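The **Jevotard lights** are a series of reported sightings of unidentified lights over the Jevotard valley and the moorland to its north. The reports began in the late 1970s and continued, with long gaps, for more than a decade. They are best known through the work of the researcher Kamala Hegde, whose catalogue of witness statements remains the main source on the subject.

## Background

Jevotard is a thinly populated upland valley with one village, Ika, at its southern end. Before the reservoir was built there was a small quarrying trade, and several tracks from that period still cross the moor. The area lies under a low-flying route that was used by military aircraft throughout the period of the sightings. It has little street lighting, and the night sky is dark enough for satellites and bright planets to be seen easily with the naked eye.

Older stories of lights on the moor exist, mostly concerning travellers led off the path. Writers on the subject have sometimes treated these as early UFO reports. Hegde left them out of her catalogue on the grounds that none could be traced to a named witness.

## The April sightings

The first widely reported sighting took place in April, shortly after 9 pm, when a bus driver on the Ika road saw three orange lights above the reservoir dam. He stopped the bus and watched them with his passengers. The lights were described as steady, silent and arranged in a flat triangle. They moved slowly north and went out one after another.

Two of the passengers later gave written statements. They agreed on the colour and the direction of travel but differed on the height, one placing the lights just above the dam wall and the other well above the hills. The driver believed that the lights were attached to a single dark object. Neither passenger reported seeing one.

Further reports followed over the next fortnight. A farmer at the head of the valley described a white light that hovered over a sheepfold and then dropped behind a ridge. A couple camping by the old quarry reported a humming noise and a glow on the underside of the cloud. The local police searched the quarry the following morning and found nothing out of the ordinary.

## Later reports

Sightings became less frequent after the first year. There was a second cluster in the mid-1980s, most of it from walkers and anglers, and the lights in these reports were usually white or bluish. Some were said to change direction sharply. One angler produced four photographs showing a blurred bright spot above the water. The negatives were lost before they could be examined, and only poor copies survive.

The last report generally included in the series describes a single orange light seen from the churchyard at Ika. It was visible for less than a minute.

## Investigation

Hegde moved to the district after the first reports and spent several years interviewing witnesses. Her catalogue, known as the Somboon list after the small press that issued it, contains 156 entries. Each gives the time, the position of the witness, the direction of view and the weather as far as it was known. She graded every entry from A to D according to the quality of the evidence. Only 15 were given an A.

The catalogue was first sold by post as a typed booklet. A printed edition of 2,006 copies came later, with maps and an index of place names. It is now hard to find, although several library services hold a copy. Hegde's interview tapes were kept separately and have been only partly transcribed.

Official interest was slight. A letter from the police to Hegde stated that no crime had been reported and that no further inquiries were planned. She also wrote to the operators of the nearest airfield, who replied that their records for the nights in question had not been kept.

## Proposed explanations

**Aircraft.** Low-flying training accounts for many of the reports graded C and D. Landing lights seen head-on can seem to hang still for some time, and the wind in the valley often carries engine noise away from the village.

**Flares.** Parachute flares were suggested early on as the cause of the April sighting. They burn orange, drift with the wind and go out in turn. Critics of this view point out that the driver and both passengers described level movement with no loss of height.

**Planets and stars.** Venus was low in the west on several of the dates listed. Hegde accepted this explanation for nine entries and marked them accordingly.

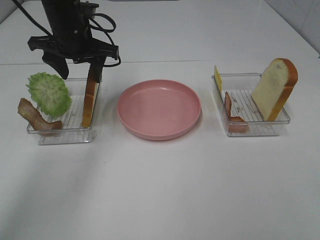

**Ground lights.** Lamps used by maintenance crews on the dam may explain some of the white lights seen from the southern shore. Work rotas for the dam have not been published.

Hegde herself did not favour a single cause. In the introduction to the printed edition she wrote that most of the reports had ordinary explanations and that a small number could not be settled with the information available.

## In popular culture

The sightings were the subject of a radio documentary, *Over the Dam*, made by the production company Dondico. It included extracts from Hegde's tapes and a new interview with one of the bus passengers. A public house in Ika displayed a framed map of the sightings until its closure.

## See also

- Ball lightning
- Earth lights
- Will-o'-the-wisp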